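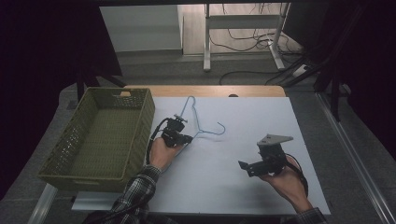 August
By Rowena Lumbao, Records and Custody Training

Section 6. Receiving Personal Property at Intake

This section applies to all officers and civilian staff who enter personal property into the Ritari custody records system at the intake desk. It covers property taken from a person for safekeeping. Items seized as evidence are entered under Section 7 and must not be placed on a property receipt.

Before you begin

The person's booking record must be open and must show a status of Active. If the record is still marked Pending, contact the shift supervisor. Property cannot be attached to a pending record, and a receipt started in that state will be lost when the screen closes.

Two staff members must be present for the full procedure. The first is the receiving officer and the second is the witness. The witness may not be the arresting officer.

Entering property

1. Sign in to the intake workstation under your own user name. Shared sign-ins were withdrawn with the current release.

2. From the booking record, select Property, then New Receipt. The system assigns a receipt number and records the time.

3. Enter each item on its own line. Describe what is visible and do not estimate value. Write "yellow metal ring" and not "gold ring."

4. Count all cash aloud in front of the person and the witness. Enter notes and coins on separate lines.

5. Enter prescription medicine by the name on the label, and notify the duty nurse before the receipt is closed. 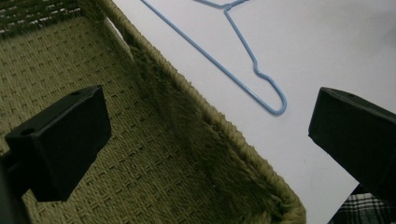 6. Seal the items in a property bag and scan the bag label. The number on the screen must match the number printed on the seal.

7. Ask the person to read the receipt and sign. If the person declines or is unable to sign, select Signature Not Obtained and enter the reason. The witness then signs on the second line.

8. Print two copies. One is given to the person and the other goes into the bag window, facing out.

NOTE: A receipt may be corrected by the receiving officer for 15 minutes after it is closed. After that time, a correction requires a supervisor's code, and both versions remain in the record.

CAUTION: Do not reuse a torn or misprinted seal. Void it in the system, attach it to the back of the receipt copy, and start again with a new one. An unexplained gap in the seal numbers will be reported to the records unit.

CAUTION: Telephones must be switched off before sealing. Staff may not open, search or read a telephone held for safekeeping. If an investigator asks for access, the request must be made in writing and the item moved to evidence under Section 7.

If the system is unavailable

Use the paper receipt book kept at the desk. Complete every field, including the time, and have both staff members sign. Paper receipts must be entered in Ritari before the end of the shift — the incoming shift may not enter them on your behalf. Questions about late entries should be directed to Matěj Sokol in the records unit.

Related items
Section 5. Opening a Booking Record
Section 7. Evidence Intake and Chain of Custody
Section 8. Release and Return of Property
Supervisor Codes: Request Form
Seal Register: Monthly Check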